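Recoger mesas con pinza: notas tras el cambio de turno

06/08/2019

En la entrada anterior me quedé en la parte mecánica y varios lectores preguntaron por lo otro: qué pasa con la gente que hasta ahora hacía ese trabajo. Escribo desde Larkard, la empresa de catering de oficinas donde llevo el mantenimiento, y hablo solo de lo que he visto en nuestras salas.

La tarea es simple de enunciar. Al terminar una reunión queda una mesa con botellas, vasos y algún cuenco. Hay que separar lo vacío de lo que todavía tiene contenido, levantar lo que está tumbado y retirar. El proveedor, Dorkent, propuso automatizar la retirada con un brazo de pinza paralela, y para eso necesita demostraciones: una persona sujeta con la mano una pinza igual a la del brazo y hace el trabajo con ella. De esas sesiones sale el modelo. Llevamos 692 demostraciones válidas, repartidas entre 16 configuraciones de mesa.

Lo primero que cambió fue el reparto de horas. Nasrin Kordestani y Eusebio Prieto eran los dos fijos de retirada en la segunda planta. Ahora dedican la mañana a demostraciones y la tarde a su puesto de siempre. En nómina figuran igual que antes, con la misma categoría, y ese es el punto que más discusión ha traído. Eusebio sostiene que enseñar el oficio a una máquina es formación y debe pagarse como formación. Yo estoy de acuerdo con él y así lo puse por escrito. Recursos Humanos responde en septiembre.

Lo segundo fue el ritmo. Con la mano desnuda, Nasrin coge dos vasos a la vez metiendo los dedos por dentro. Con la pinza solo puede coger uno, y además tiene que decidir antes por dónde entra. Las primeras semanas tardaba bastante más y terminaba con la muñeca cargada. Fijamos un máximo de 10 minutos seguidos con la herramienta y un descanso entre series. La norma no venía en el manual de Dorkent. La pidió ella.

En lo técnico, los casos que dan guerra son estos:

Vasos translúcidos tumbados. El contorno se confunde con el fondo, sobre todo encima de un mantel estampado, y el agarre por la boca los deforma.

Botellas blandas vacías. Ceden al cerrar los dedos y giran sobre su eje. Conviene entrar perpendicular al cuerpo y cerrar despacio.

Etiquetas. El modelo no debe apoyarse en ellas para decidir si una botella está vacía. Cambiamos de marca con frecuencia.

Cables. Los cargadores se quedan en la mesa y la pinza los arrastra. Por ahora la regla es no acercarse y avisar a una persona.

De esa última regla salió un puesto nuevo, o medio puesto. Niloufar Parsa revisa los avisos desde la cocina y decide si va alguien o si se descarta. Antes hacía turnos de sala completos. Dice que se cansa menos y que se aburre más - lo apunto tal cual porque en los informes de implantación solo suele aparecer la primera mitad.

Queda por resolver a quién se atribuye un error. Si el brazo tira una botella abierta sobre un portátil, el parte lo firma hoy el encargado de turno, que no ha intervenido en nada. He propuesto un campo aparte en el formulario. Sigue pendiente, igual que el recambio de almohadillas.

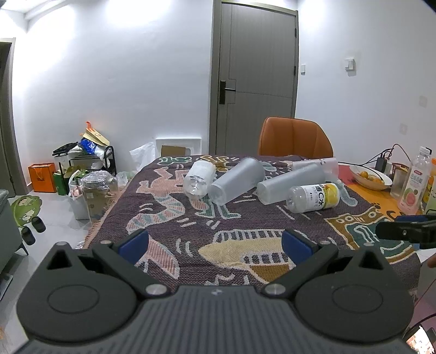 Pinza de mano ante vasos y botellas tumbados sobre un mantel estampado.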